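Storage Baskets in a Small Shared Kitchen: How Students Keep Jars and Dry Food

Course project report, Household Studies
Student: Negin Rahimi

1. Introduction

In the student house where I live, the kitchen is shared by the people of one floor. The shelves are deep and narrow, and the things which stand at the back are used very rarely. In July, when we cleaned the kitchen before the summer break, we found spices, tea and beans that were bought two times because the first package was hidden behind other packages. This gave me the idea for my project.

My question was simple: does it help to put jars and small containers together in open plastic baskets, which can be pulled out like a drawer? I wanted to know if people find their things faster, and also if the baskets are comfortable to use every day. I did not want to buy expensive furniture or change anything on the walls, which is not permitted in our house.

2. Background

In the house of my grandmother, every dry food had its own jar and every jar had its own place. She did not write labels. She knew the salt from the sugar by the position. In a shared kitchen this does not work so well, as each person has a different idea of the right place.

I read several articles from our course list about storage in small homes. Most of them agree on one point: an object should be reached with one movement, or people will stop to put it back. I used this as the main rule for my work. The articles speak mostly about families, and I found very little about shared kitchens.

3. Materials

I compared three kinds of storage: a closed box with a lid from Rirgate, a low tray from Barasa, and an open basket from Lotason with holes in the walls. The shelf where I tested them is 737 mm wide. The basket has an inside width of 248 mm, and two baskets can stand beside each other with enough space for the hand between them.

For the contents I took things which were already in the kitchen: glass jars, paper bags of flour and rice, and ceramic jars with lids. The ceramic jars are the heaviest and they are also the ones which people worry about the most. Before the test I washed the baskets and put each one on the table to try different arrangements of the jars. 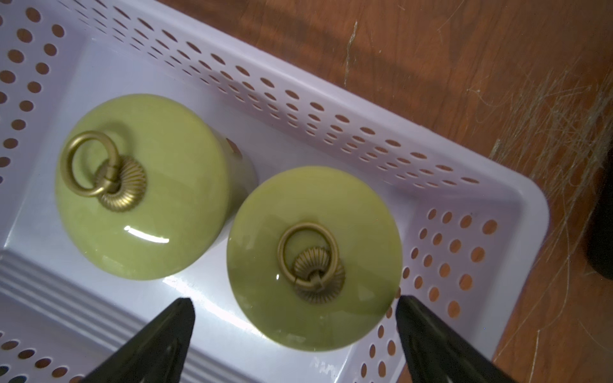

Figure 1. Two ceramic jars with lids in the plastic basket with holes, placed on a wooden surface.

The smooth floor of the basket has a good side and a bad side. It is easy to wipe, and a jar can be moved without lifting it. But when the basket is pulled quickly from the shelf, a jar can slide and touch the other one. With glass jars this only makes a noise. With glazed ceramic I was more careful, and after the first day I put a folded kitchen towel between the jars.

4. Method

The test continued for 30 days. Five people from my floor took part, and I did not include myself. For the first part of the test they used the shelf as before, with no baskets. After that I put in the closed boxes, then the trays, and finally the open baskets. Each time I gave a short explanation and then left the people alone.

I collected the information in two ways. First, I asked each person to bring me a certain item, for example black tea or dried mint, and I measured the time with my phone. Second, there was a notebook on the refrigerator where everyone could write a comment. I transferred the notes to a table with the program Sirkix, which our department uses for small surveys.

5. Results

Without any baskets, finding an item at the back of the shelf took over 30 seconds in the worst case. With the open baskets the times were shorter for all participants. The trays gave almost the same times as the baskets, but the paper bags fell from the tray when it was pulled out, and one person stopped using it completely.

The closed boxes were the least popular. People had to take the whole box down, open it and find a place for the lid. In the notebook one participant wrote: "I need three hands for this." Two others left the lids off after a few days, and then the box was used like a basket anyway.

The holes in the walls were mentioned more than I expected. Some people put their fingers in them for pulling, even though I think they were not made for this. Another comment was that crumbs and grains of rice go out through the small holes and stay on the shelf. I checked this and it is true, so the shelf must be wiped also under the basket.

About the ceramic jars, there was a disagreement. Seen from above, all lids are similar, and when the basket stands on a low shelf a person looks mostly at the lids and not at the front. Two participants opened the wrong jar several times. A small paper label on the lid solved this problem, but one of them said that the label makes a nice jar ugly. We agreed to tie the label to the ring with a thread.

6. Discussion

The open basket was the best choice for our shelf, but I must be careful with this result. The order of the storage types was the same for everybody, and it is possible that people simply learned the places of the items during the test. If I repeat the project, I will change the order for each participant.

The weight is also a limit. A basket with two full ceramic jars is comfortable for me to lift with both hands, but one participant preferred to leave it on the shelf and take out each jar separately. For high shelves I would recommend only light contents, such as tea and dried herbs. The baskets are still in our kitchen, and the towel between the jars was replaced with a piece of felt.

7. Acknowledgment

I thank my neighbors on the floor for their patience with my questions, especially in the mornings.

Submitted 28 November 2021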